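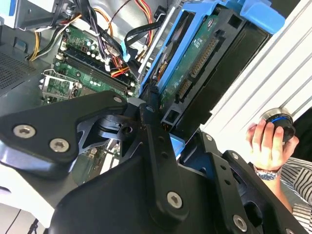
*Figure 1. Open tower, side panel off, with the motherboard, memory slots and hard drive caddy.*

# Stripping and Sorting a Desktop Tower for Parts Reuse

Palesa Maluleke and Edgardo Policarpio
Second-year hardware maintenance module, group 4

## 1. Purpose

The task was to open a used desktop tower, record how its inside is laid out, take out the parts that can be removed without cutting or desoldering, and decide which of them could go into the Zwane parts store. The store supplies spares to the teaching lab. A part is accepted only if it can be labelled and refitted by another student using the written record alone.

The report covers layout, drive mounting and cabling. The power supply was not opened. Board-level faults were outside the scope.

## 2. Layout of the case

The tower has a green motherboard with black memory slots and white connectors. Yellow, red, orange, black and white power wires come down from the top of the case and share the space over the board with a black flat cable. A small blue clip holds some of the wires together near the middle.

The hard drive sits in a blue plastic caddy inside a black bay frame. With the drive in place, its circuit board and the row of gold connector pins can be reached from the open side. Blue is used on other parts of the case as well, and we took it as the maker's colour for things meant to be moved by hand. This held for the drive caddy. We did not assume it for anything else without checking.

The wall of the case has a perforated metal grille. Dust was brushed from the grille before any connector was touched, so that it did not fall into the open slots.

## 3. Method

The work was split into two sessions in May. Policarpio handled the case and Maluleke kept the log. The order of work was as follows:

1. Disconnect mains lead and hold the power button in for 14 seconds.
2. Lay the tower on its side and remove the side panel.
3. Sketch the cable runs before moving any of them.
4. Disconnect the drive data and power cables.
5. Slide out the drive caddy.
6. Label every free cable end.
7. Remove the memory and bag it.

Wrist straps were worn from step 3 onwards. Screws went into a Laneo tray with the step number written beside each group. The first version of the method had steps 4 and 5 the other way round. This was changed after we saw how little slack there was in the power cable: pulling the caddy first would have put the load on the plug.

## 4. Cabling

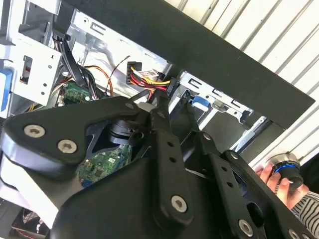

*1,050 words in full report · 5 min read*

The SATA power cable took longer to record than any other part. It carries red and yellow wires with a black plastic connector at one end and a second, smaller black housing at the other. A white barcode label is wrapped round the wires part of the way along. We copied the label position into the log and left the label on, as the Rondus stock system can store a maker's code next to our own.

The drive cage in this part of the case is white-painted metal with small round holes and a rectangular slot. A thick bundle of black cables drops past it towards the motherboard, with an orange cable curving down beside it. These runs cross, and a sketch from one side does not show which lies in front. We made a second sketch from the foot of the case and marked the crossings with letters.

Two rules were added to the group's worksheet:

- Hold a connector by its housing. Do not pull on the wires.
- Note which way the key on a plug faces before it is released.

## 5. Results

| Item | Action | Store code |
|---|---|---|
| Hard drive with caddy | Wipe and retest | Z-223 |
| SATA power cable | Keep with tower | none |
| Memory | Test, then store | Z-875 |
| Motherboard | Leave in case | none |

The power cable was first listed for the store and then taken off the list. It belongs with the supply it was found with, and we could not confirm from the paperwork that it would suit another unit.

The drive had not been tested when this report was handed in. The Skolton test bench was in use by another group and our slot was moved. The entry in the table should be read as a plan.

## 6. Problems and changes

The labels supplied were too wide for the thin wires and came loose when the wires were bent. Narrower ones were cut by hand. A roll of cable flags would save time.

The log sheet has one line per part, with no place to say where a cable passes behind another. Maluleke has drafted a new sheet with a blank outline of the case on the back. It has been used once, by us, and needs a trial by a group that did not draw it.

Refitting the drive from the written record is still to be done. Group 2 has agreed to attempt it using sections 3 and 4 and the two sketches, and their notes will be attached as Appendix B.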